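About Utholm

Filed under: About us / Who we are and what we make
Posted in June by the Utholm workshop

Utholm makes wall storage for small kitchens, holiday lets and caravans. The range is narrow. We produce racks for stemware, rails for cups and a shallow plate shelf, all of them intended for walls where a cupboard will not fit. The catalogue currently lists 37 parts, and most of those are fixings and spares.

The business began with repairs. Customers brought in racks with bent arms or split backboards, and the same faults came back often enough that we started drawing our own. The first product, Pitusa, was a single-row holder and is still made. Zoubi followed, with a wider spacing between the arms for rounder bowls.

How we assess a rack

A stemware rack has a simple job. It holds the foot of the glass, the bowl hangs free, and the glass has to go in and come out without touching its neighbour. Three dimensions decide whether this works: the gap between the arms, the angle of the arms, and the distance from the backboard to the centre of the foot. We set the last of these first. On Zoubi it allows for a foot of up to 8 cm.

Covered arms grip better than bare wire, and they mark the foot less. Scrollwork is a matter of taste, but each curl near the loading side is something for a rim to catch on - we look at this closely on any ornamental pattern. Backboards should be sealed on all edges, including the one against the wall.
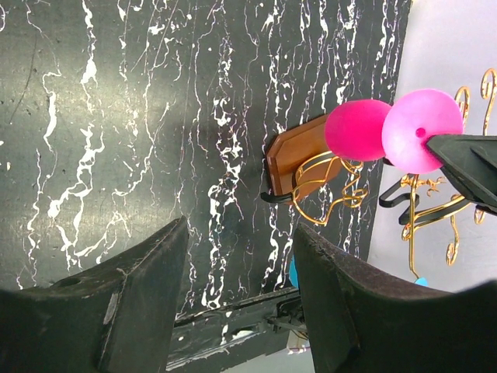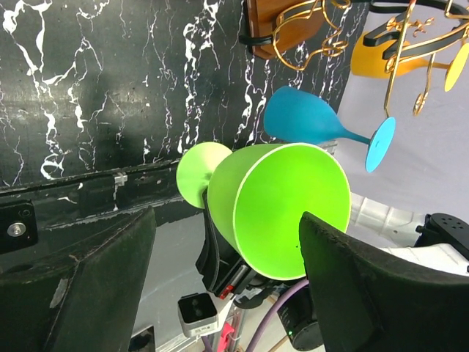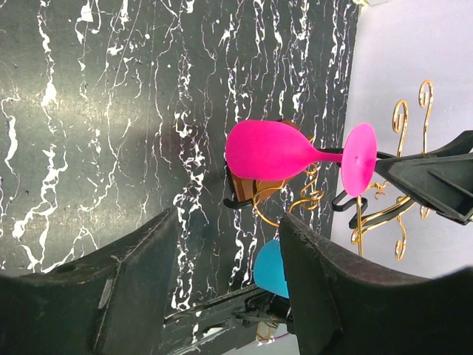
Gold wire scrollwork against black marble patterning.

Loading is repeated 218 times for each new pattern before the drawing is released. Results are kept with the drawing number, and a pattern that fails is redrawn and started again from zero. Arm spacing is checked with a gauge at the beginning and end of the run.

Plastic stemware is included in the work as well as glass. It is lighter, so it shifts more easily when the next one is loaded, and an arm angle suited to glass may be too shallow for it. Caravan owners in particular ask about this. For travel we recommend unloading the rack - it is a storage product and is not rated for use in a moving vehicle.

Ordering and spares

Racks are supplied with screws for timber and masonry. Spare arm covers come in packs of 4. Please quote the number stamped on the rear of the backboard. Trade terms are available on request, and drawings can be sent to fitters before purchase.

Recent items
Zusten plate shelf: revised fixing centres
Measuring the foot of a wine glass
Pitusa spares: which arm cover fits
Cleaning gold-finish wire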